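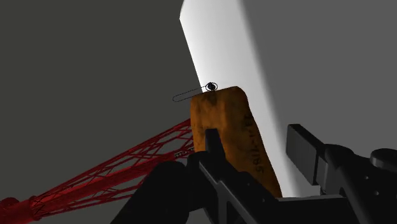 Stusham robot club gets its arm moving in simulation

I stopped in on the Stusham after-school robotics club last week, meaning to stay for ten minutes, and I was still there when the lights in the hallway went off. They're getting ready for the Akolgo student challenge in November, and the whole thing happens on a screen this year — a simulated arm, a simulated bathroom, and a bunch of small objects that have to be picked up and put where the task card says.

Anahera Cosgrove runs the club and also teaches ninth grade math. She has the students split into pairs, and each pair gets one object. Finlay Leckie and Fraser Purves drew the rusty orange block, and they were pretty happy about it until they saw how close it sits to the tall red lattice tower. Bump the tower and you lose points!

"We had it closing too early for a week straight," Finlay told me. "Then Fraser changed the angle and it was like a different arm."

Fraser says he only changed one number. I asked which one and got a very long answer (I wrote down maybe half of it).
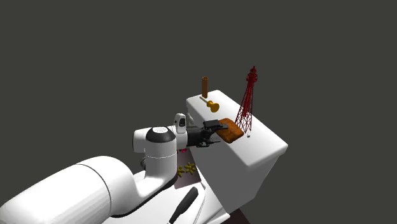 The club writes its own control code, mostly in the Plosell library the challenge hands out to every team. Each pair has to log 1000 practice tries before the first check-in and 2000 before the real thing. When I visited, the orange block pair had just run a set of tries that came out at 87 percent, their best so far. The pair working on the little gold-ended piece with the pale rod wouldn't tell me their number. Fair enough.

What I liked most was the arguing. There was a solid fifteen minutes on whether the gripper should come in from above or from the side, with drawings on the whiteboard and somebody acting out the arm with a rolled-up sweatshirt.

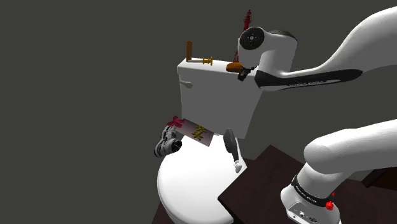 Teams get 2 scored runs in November, and the better one counts. Cosgrove wants both to be boring. Her words! The club still has room for a few more students, and you don't need to have coded before. They meet at 3:30 in the computer lab, and there are usually pretzels.

Comments

Donnie Matheson: My daughter joined in the fall and now she talks about grip angles at dinner. Great program.

Gillespie Laing: Can eighth graders come, or is it high school only?

flideta_fan: go Stusham!! watch out for that tower

Contact the newsroom | © Stusham Community News | Back to top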